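Stand the tube on its cap

I have kept a tube of something on the kitchen counter for most of my adult life. Hand cream, usually. For years it lay on its side next to the sink, and for years I squeezed it from the middle, and threw it out when squeezing got hard. Last December I cut one open with kitchen scissors and found enough cream in it for another 10 days. I have been annoyed about packaging ever since.

My opinion is a simple one. Anything sold in a soft tube should stand on its cap, and the cap should be wide and flat enough to let it. A tube that can't stand is badly made, and the buyer pays for the part that stays inside.

The companies know this. Furnival sells a hand cream with a broad cap that stays up even when the counter gets bumped. The same company sells a foot cream with a cap like a pencil point. It falls over if you look at it. I wrote to ask why, and got a coupon for 2 dollars off the foot cream.

Mernosent is worse. Their tubes have a rounded cap that seems made for a photograph. I tried leaning one against the dish soap, then stood it in a coffee mug, and by then I was giving up a mug for it. 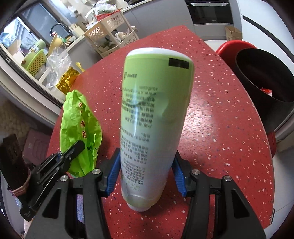
Does it matter which way up a tube is kept? It matters most in the last third of the tube. Thick cream moves slowly, and if it sits over the opening all day it is there when you want it. If it sits at the crimped end, you have to push it down the whole length, and some of it sticks along the way.

There is a second reason I like a tube upside down, and it has to do with the counter. A tube on its side takes up the space of a hand. Standing, it takes up the space of its cap. My kitchen is small, and the counter is where bags and wrappers land before anyone puts them away. Things that stand up are easier to find among things that lie down.

People tell me to buy a pump bottle. I have owned a Bravon pump bottle. The straw stops short of the bottom, and I had to add water and shake it to get the rest. Jars are better for waste, but I don't like putting my fingers in one after chopping onions.

Others say the amount is too small to care about. For one tube, maybe. I would guess I have bought roughly 100 of them, and I never cut open the early ones – that is a fair amount of cream in the trash.

So I now check the cap before I read anything else on the label. I set the tube on the store shelf, cap down, and let go. If it falls, I put it back.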